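Kudero stellt Becherserie Stanex für die Gemeinschaftsverpflegung vor

Eltthorpe, Mittwoch, 20. Juli 2022

Der Geschirrhersteller Kudero erweitert sein Sortiment für Kantinen, Kliniken und Tagungshäuser um die Becherserie Stanex. Die Serie umfasst henkellose Trinkbecher in 2 Größen und ist ab Oktober über den Fachhandel lieferbar. Den Vertrieb an Großverbraucher übernimmt die Firma Bastos.

Grundlage der Entwicklung war eine Auswertung von Rückläufern aus dem laufenden Betrieb. Über einen Zeitraum von 40 Wochen wurden in 31 Ausgabeküchen insgesamt 2790 ausgesonderte Becher erfasst und nach Schadensbild sortiert. Am häufigsten traten Ausbrüche am Mundrand auf, gefolgt von Verfärbungen im Bodenbereich und Haarrissen in der Wandung. Formfehler aus der Fertigung spielten eine untergeordnete Rolle.

„Der Rand ist beim Stapeln, beim Einräumen in den Spülkorb und bei der Ausgabe die am stärksten belastete Zone“, erläutert Baoshan Zou, Leiter der Produktentwicklung bei Kudero. „Wir haben den Randbereich deshalb als eigenes Bauteilmerkmal behandelt und getrennt von der übrigen Wandung geprüft.“

Die Becher der Serie haben eine weite Öffnung und eine nach innen geneigte Wandung. Die weite Öffnung erleichtert das Befüllen am Getränkeautomaten und den Zutritt des Spülstrahls im Korb. Die Neigung der Wandung ist so bemessen, dass sich gestapelte Becher ohne Drehbewegung voneinander lösen lassen. Der Übergang zum Boden ist innen gerundet ausgeführt, damit sich dort weniger Getränkereste absetzen.

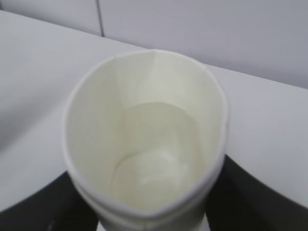 Cremeweißer Becher mit weiter Öffnung und schmalem, glattem Rand, Blick in das Innere.

Gefertigt wird in einem gebrochenen Weiß. Auf Dekore und farbige Ränder verzichtet Kudero bei dieser Serie vollständig. Nach Angaben des Unternehmens lassen sich Nachlieferungen dadurch auch nach mehreren Jahren mit dem vorhandenen Bestand mischen. Kennzeichnungen für einzelne Stationen oder Häuser können auf Wunsch an der Unterseite angebracht werden. Die Mindestmenge hierfür richtet sich nach der Art der Kennzeichnung und wird im Angebot ausgewiesen.

Die Freigabe der Serie erfolgte nach einer Prüfung am Standort Eltthorpe. Geprüft wurden Standsicherheit, Stapelverhalten, Randfestigkeit und das Ablaufverhalten nach dem Spülgang. Die Prüfprotokolle liegen jeder Erstlieferung bei und können von Bestandskunden vorab angefordert werden. Für die Folgechargen ist eine Stichprobenprüfung je Fertigungslos vorgesehen. Beanstandete Lose werden gesperrt und einer vollständigen Sichtprüfung unterzogen.

Bastos führt die Becher als Lagerware. „Für unsere Kunden zählt, dass Ersatz kurzfristig und in kleinen Stückzahlen verfügbar ist“, so Duarte Guerreiro, Vertriebsleiter bei Bastos. „Wer im laufenden Betrieb einen Karton nachbestellt, soll nicht auf die nächste Fertigung warten müssen.“ Bestehende Rahmenverträge können um die neue Serie ergänzt werden, eine gesonderte Ausschreibung der Becher ist dafür nicht erforderlich.

Die Vorgängerserie bleibt bis zum Abverkauf der Lagerbestände erhältlich. Beide Serien sind nicht miteinander stapelbar. Kudero empfiehlt, die Umstellung je Ausgabestelle geschlossen vorzunehmen und Restbestände der alten Serie an einer Stelle zusammenzuführen. Vorhandene Spülkörbe können in der Regel weiterverwendet werden. Bei Körben mit fester Facheinteilung sollte die Passung vor der Bestellung anhand eines Musterbechers kontrolliert werden.

Muster und technische Datenblätter sind für gewerbliche Abnehmer auf Anfrage bei Bastos erhältlich. Presseanfragen richten Sie bitte an die Unternehmenskommunikation von Kudero in Eltthorpe. Abdruck honorarfrei, Belegexemplar erbeten.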